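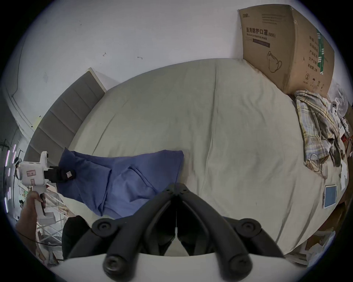
A film that needs a narrator has failed to do its work in pictures: so ran the objection put after the first lecture, and it was put with some force. It has a long history in screenwriting manuals and will be taken seriously in these notes. The position of the module is that the objection holds for certain uses of voice-over and fails for others, and that the difference can be shown by looking closely at individual passages.

Sturnent College
Film and the Novel
Lecture 2: Voice-over and the Adapted Novel

Set film: Narkstead (Kröger Pictures)
Set novel: Narkstead, 388 pages in the course edition

1. Terms

Voice-over is speech heard on the soundtrack from a speaker who is not talking within the space and time shown. It should be kept apart from off-screen sound, where the speaker is present in the story at that moment but outside the shot. A mother calling from the next room is off-screen. The same woman telling us, twenty years on, what she had meant by calling is a voice-over. Students regularly confuse the two in written work and lose marks for it.

A narrator may be a character in the story or may stand outside it. A character narrator may speak from a known time and place (a courtroom, a letter, a sickbed) or from none. Where no such place is given, it is worth asking whether the film ever lets us guess one.

2. The problem of the first-person novel

A novel told in the first person gives its reader one mind throughout. Everything on the page has passed through the teller, including the weather. The camera has no equivalent habit. It shows the teller from outside, as one figure among others, and an audience will judge that figure by face, dress and manner before a word of opinion has been heard. The adapter must decide how much of the original voice to keep, and where to put it.

Three courses are commonly taken. The voice may be dropped and its content passed to dialogue or action. It may be kept at the opening and close only, as a border. It may run through the whole film. Narkstead takes the second course for most of its length and then breaks with it, and this break will be the main subject of the seminar.

3. Narkstead: the opening

The novel begins with the land agent's account of his first winter on the estate. He is vain, and often wrong, and the reader learns both facts slowly. The film gives him two speeches before the title and then silences him. For the next 53 minutes he is simply a character. We see him misjudge the tenants, and we see the tenants notice it.

Consider what is gained. In the book his errors must be worked out against his own telling. In the film they are public. Comedy enters that the novel does not have, particularly in the rent-day sequence. What is lost is the slow loss of trust, which many readers regard as the chief pleasure of the book.

4. The return of the voice

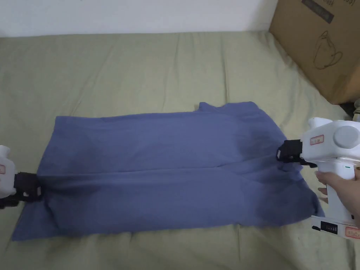
But surely the agent is lying by this point, came one reply in the seminar, and if he is lying then the pictures ought to be lying with him. The remark goes to the centre of the matter. When the voice returns, during the burning of the hay barn, it says that he ran to help. The film shows him standing at the gate. Sound and picture disagree, and neither is corrected later.

Most viewers will believe the picture. It is useful to ask why. Nothing in the film has promised that its images are reliable, and the fire is shown in the same soft light as the agent's earlier daydream of promotion. A careful essay might argue that both accounts are his, the spoken one meant for others and the seen one kept for himself.

5. A contrasting case

Kovotance, the short film screened at the end of the lecture, has continuous voice-over and almost no dialogue. Its narrator describes a ferry crossing while the film shows only the harbour town. Here the voice has no rival version of events to contend with. It supplies a second story, and the viewer must hold both. Note the placing of pauses, which rarely fall on a cut.

6. Preparation for the seminar

Read the first five chapters of the novel again, with attention to tense. Watch the barn sequence twice, once with the sound off. Write up to 388 words on the following: would the sequence be weaker if the agent said nothing?

Bring the written answer to the seminar on paper. Copies of the set film are held at the library issue desk and may be borrowed overnight from 5 p.m.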